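Tagebuch, 10. August 2018: Die Hitze, der Garten und ich

Lesezeit: 5 Minuten

Um halb sechs aufgewacht, weil die Amseln sich mal wieder um die Felsenbirne gestritten haben, obwohl da seit Wochen keine einzige Beere mehr hängt.
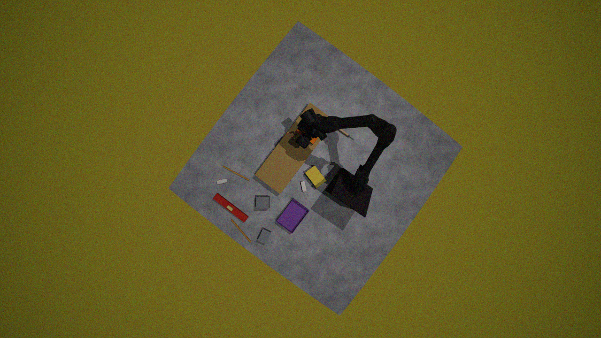 Jedenfalls war ich dann wach und habe mir gedacht, gut, dann gieße ich eben jetzt, bevor die Sonne über das Nachbardach kommt. Barfuß raus, Kaffeetasse auf den Zaunpfosten, und das Gras piekst inzwischen so, dass ich nach ein paar Schritten doch wieder rein bin und die alten Clogs geholt habe. Rasen kann man das eh nicht mehr nennen. Die Regentonne ist seit Juli leer, also Schlauch, also Wasserrechnung, ich mag gar nicht dran denken!

Die Tomaten sehen dafür großartig aus. Ich habe dieses Jahr zum ersten Mal die Arriaga gepflanzt, eine kleine längliche Sorte, die ich im Februar auf der Fensterbank ausgesät hatte (viel zu früh, sie waren im April schon spillerig und halb umgefallen, ich hätte sie fast weggeworfen). Jetzt hängen sie so voll, dass zwei Stäbe abgeknickt sind und ich alles mit Paketschnur am Regenrohr festgebunden habe. Schön ist das nicht. Aber heute früh habe ich eine direkt vom Strauch gegessen, noch kühl von der Nacht, und da war mir das Regenrohr dann herzlich egal.

Die Zucchini dagegen: Mehltau. Überall. Ich habe es mit verdünnter Milch versucht, wie es in jedem Gartenheft steht, und nun riecht die ganze Ecke beim Kompost säuerlich und der Mehltau ist immer noch da. Ich lasse die Pflanzen noch stehen, bis die letzten 4 Früchte groß genug sind, dann kommt alles raus. Vielleicht säe ich dort Feldsalat. Oder ich decke einfach Stroh drüber und tue bis zum Frühjahr so, als gäbe es das Beet nicht.

Gegen acht war es schon zu warm zum Arbeiten, also bin ich mit dem Rad nach Javholm rüber, zur Gärtnerei. Eigentlich wollte ich nur Bindedraht. Auf dem Hinweg am Kanal entlang, im Schatten, herrlich, und der Kanal steht so tief, dass man am Ufer die alten Pfähle sieht. Es roch ein bisschen nach Schlamm. Auf der Brücke stand ein Reiher, der hat sich nicht mal umgedreht, als ich geklingelt habe.

In der Gärtnerei war dann natürlich Ausverkauf bei den Stauden, und wer mich kennt, weiß, wie das ausgeht. Zwei Fetthennen, ein Patagonisches Eisenkraut und eine Katzenminze, die so jämmerlich aussah, dass ich sie nicht stehen lassen konnte. Im August pflanzen! Bei dieser Trockenheit! Ich weiß es ja besser. Sie stehen jetzt im Topf neben der Haustür im Halbschatten und dürfen da bleiben, bis es mal geregnet hat. Die Kasse war fürchterlich langsam, vor mir hat jemand einen ganzen Wagen voll Lavendel bezahlt und dann noch über jeden Topf einzeln verhandelt. Den Bindedraht habe ich vergessen. Das ist mir erst zu Hause am Gartentor eingefallen.

Mittags Rollläden runter und aufs Sofa. Ich hatte mir vorgenommen, endlich das Gartenbuch weiterzuschreiben, also das Heft, in das ich eintrage, was wann geblüht hat und was nichts geworden ist. Der letzte Eintrag war vom Mai. Ich habe dann versucht, den ganzen Juni aus dem Gedächtnis nachzutragen, und bin kläglich gescheitert. Wann war die erste Rose auf? Keine Ahnung. Vor dem Gewitter oder danach? Es gab ja überhaupt nur das eine. Auf Seite 184 bin ich inzwischen, das Heft ist fast voll, und ich finde diese Sorte mit dem festen Leineneinband nirgends mehr. Beim letzten Mal hatte ich es aus dem kleinen Papierladen in Ludaver, aber der hat im Winter zugemacht, und im Schaufenster stehen jetzt Handyhüllen.

Beim Zurückblättern bin ich allerdings hängengeblieben. Voriges Jahr um dieselbe Zeit steht da: »Schon wieder Regen, Schnecken im Salat, Tomaten platzen.« Seitenweise Gejammer über die Nässe! Ich hatte das völlig vergessen. Und davor ein Sommer, in dem ich offenbar jeden Abend Bohnen geerntet und eingefroren habe, mit kleinen Strichlisten am Rand. Von den Bohnen müsste unten in der Truhe noch etwas liegen. Ich traue mich nicht nachzuschauen.

Am Nachmittag dann noch die Sache mit dem Schlauch. Der Pronus-Aufsatz, den ich letzten Herbst gekauft habe, tropft am Gewinde, und zwar so, dass beim Gießen grundsätzlich mein linker Schuh volläuft. Neue Dichtung rein, tropft. Teflonband drum, tropft auch, nur an einer anderen Stelle. Irgendwann habe ich ihn abgeschraubt und mit dem Daumen gegossen, wie früher bei meiner Großmutter, und das ging wunderbar. Man kann damit sogar ziemlich genau zielen. Die Hortensie hat die doppelte Portion bekommen, die ließ schon seit gestern alles hängen und sah mich so vorwurfsvoll an.

Abends saß ich auf der Stufe vor der Küche mit einem Teller Tomaten, Brot, Salz, sonst nichts, und habe gewartet, ob da hinten aus den Wolken noch was wird. Einmal hat es gegrummelt, ganz weit weg. Der Wind ging kurz durch den Ahorn, alle Blätter einmal umgedreht, die Wäsche ist fast von der Leine geflogen, und dann war wieder Ruhe. Kein Tropfen. Dafür kam der Igel, viel früher als sonst, es war noch hell, und hat aus der Wasserschale getrunken, die ich unter die Eibe gestellt habe. Er schmatzt dabei unglaublich laut! Ich saß ganz still, bis mir der Fuß eingeschlafen ist.

Jetzt ist es nach elf, im Schlafzimmer steht die Luft, und ich schreibe das hier am Küchentisch bei offenem Fenster, mit 5 Motten um die Lampe. Morgen muss ich die Tomaten einkochen, sonst schaffe ich sie nicht mehr, die Schüssel auf der Anrichte ist randvoll. Gläser habe ich genug, Deckel natürlich nicht. Und Bindedraht brauche ich auch noch.

Zuletzt im Tagebuch
Johannisbeeren, und was die Amseln übrig ließen
Der Tag, an dem das Gewitter doch kam
Fensterbank im Februar: alles viel zu früh
Mit dem Rad am Kanal nach Javholm

Kontakt | © 2018 Alle Texte aus dem Gartentagebuch | Nach oben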